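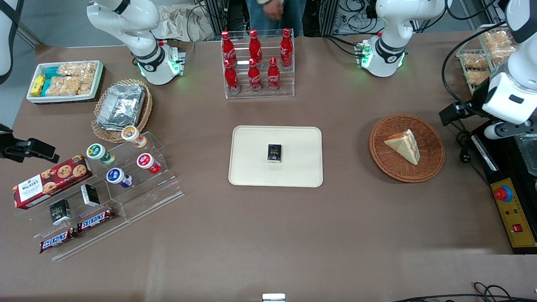
Snack tray in the corner of the big table: bars, small packets, bags of puffed crackers

How do you keep a shared snack supply going without one person paying for it all?
Posted by Khang Bùi in Workplace & Shared Spaces

Hello everyone, and thanks in advance for reading, because I know this is going to be longer than it needs to be. I work at a small company called Plondell, and we have 23 people on our floor. Last spring I started putting out a few things to eat in the afternoon, mostly because I get hungry at three and felt silly eating in front of people. It was a nice little thing! Folks would wander by, grab something, talk for a minute, and go back to their desks. I met more of my coworkers in two months that way than in the whole year before.

The trouble is that it grew. I now spend 40 dollars a week, and it all comes out of my own pocket. I put a jar out in June and it collected some coins and a button. I don't want to be the snack police, and I really don't want to stop, but I can't keep this up through the winter either. My manager is a kind person but the budget is tight, so I'd like to walk in with a sensible plan before I ask for anything.

Two smaller things while I'm here. Everything goes soft in July, even with the air conditioning on, so if you have a trick for crackers I would love it. And one coworker can't have nuts. Right now I just tell her what's safe, which means she has to come find me, and I feel bad about that.

Olga Cáceres
Oh, I've been right where you are, Khang, and you sound like a lovely person to work with. We ran a snack shelf at Cloltedine for years and it went through every stage you describe, including the jar. Ours got a bus token.

What finally worked for us was a monthly sign-up with a set amount, two or three dollars a head, collected on payday. People will happily pay a small fixed sum if somebody asks them once, in person, with a smile, and then never brings it up again. A jar asks them every single day, and after a while they stop seeing it. You won't get all 23, and please don't chase the ones who say no. Some of them don't snack, and some are having a hard month and would rather not tell you so. Let them take a cracker anyway.

Then set your spending by what came in. If it's a lean month, buy plain things in big bags, and when it's gone, it's gone until the first. I found this part hard (I'm a feeder, my kids will tell you) but the empty shelf did more for sign-ups than any email I wrote.

For the nuts, get a second container with a lid in a different color, label it, and only ever fill it from sealed packages. Keep the outer boxes too, so your coworker can read the ingredients herself. She may have her own rules about things made in the same factory, and it's best to ask her before you buy anything for it. She'll be glad not to have to track you down.

Rizal Gunawan
just buy less. put out half and people take half

Efren Dimaculangan
I agree with Olga on nearly everything, though I'd still talk to your manager, and soon. I handle supplies at Plodgate and you would be surprised what fits under "kitchen" once someone writes it down. Save your receipts for a month, add them up, and ask if the company would match whatever the staff puts in. That's a much easier yes than asking for the whole amount, and it costs nothing to try. I would go in on a Friday afternoon when everybody's in a better mood, but that may just be my office.

On the soft crackers: buy them in single-serve bags if you can. It costs a bit more and makes more trash, I know, and my wife gives me an earful about it. A big bag that's been opened and rolled shut won't last long in July no matter how good your clip is. If you do want the big bags, pour out only what you need for the day and keep the rest in a jar with a rubber seal. Crackers that have already gone soft can often be saved with a few minutes in a low oven, if you have one. Let them cool all the way before you decide they're ruined, as they crisp up while they sit.

Keep anything chocolate away from the window, too. I learned that one with a whole case of it.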